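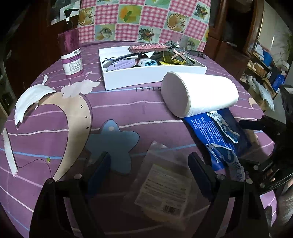

Purple tablecloth with moon and star print

Small dam upstream of our creek, who decides how much water gets let out?

Posted by Cúc Quách

We have a place on Viltik Creek, below the old mill dam. The dam was sold last year to a company called Condari, which wants to put a small turbine in it. Since February the creek in front of our house has been going up and down twice a day. It drops early in the morning, stays low until after lunch, then comes up quickly around supper. On the low days the gravel bar by the footbridge is out of the water and I have found small fish stuck in the side pools.

I called the company and was told they are "within their release." I don't know what that means. Is there a minimum they have to leave in the creek, and who do I talk to if they aren't leaving it? I am not against the turbine. Our well is 800 feet from the bank and it has been fine so far.

Monique Marchal

"Within their release" most likely means the permit has a minimum flow in it and they say they are meeting it. In most states a dam permit or license is a public record. Call the state office that handles dam safety or water rights and ask for the operating conditions. You want the actual pages, not a summary. Look for two things: the minimum flow, and whether there is a limit on how fast they can raise or lower it. The second one is often called a ramping rate. Older permits frequently don't have one, and fast drops are what strand fish.

If the turbine isn't in yet, they may still be working on federal approval. When that is the case there is normally a comment period, and people downstream can ask for a ramping limit as a condition. It is much easier to get it written in at that stage than to add it later.

In the meantime keep a log. Put a marked stake in the creek bed where you can read it from the bank, and write down the level at the same times every day, 7 a.m. and 6 p.m. for example. Take a picture of the stake with each reading. When you find stranded fish, write down where and when and call the state fish and wildlife office the same day. They can send a biologist, but a report from three weeks ago doesn't give them much to work with.

Prernden

Same thing happened by us and the dam had an old gate that stuck. It was not on purpose. They fixed it after enough people called. Also check if there is a stream gauge near you, ours is online and updates every 15 minutes.

Từ

I would not spend much on a lawyer yet. We paid 3000 for one on a different creek and what we got was a letter asking for the same permit Monique is telling you to ask for. The copy from the state cost us a few dollars – took two weeks.

One thing to add. Read the permit for the words "run of river." If it says that, the water going out is supposed to match the water coming in, more or less all the time, and two swings a day would be hard to explain. If it says "peaking" or talks about storage, they may be allowed to do what you are seeing, and then you are down to the minimum flow number.

Get your well level measured now too, while it is still fine, so you have something to compare with in a dry summer.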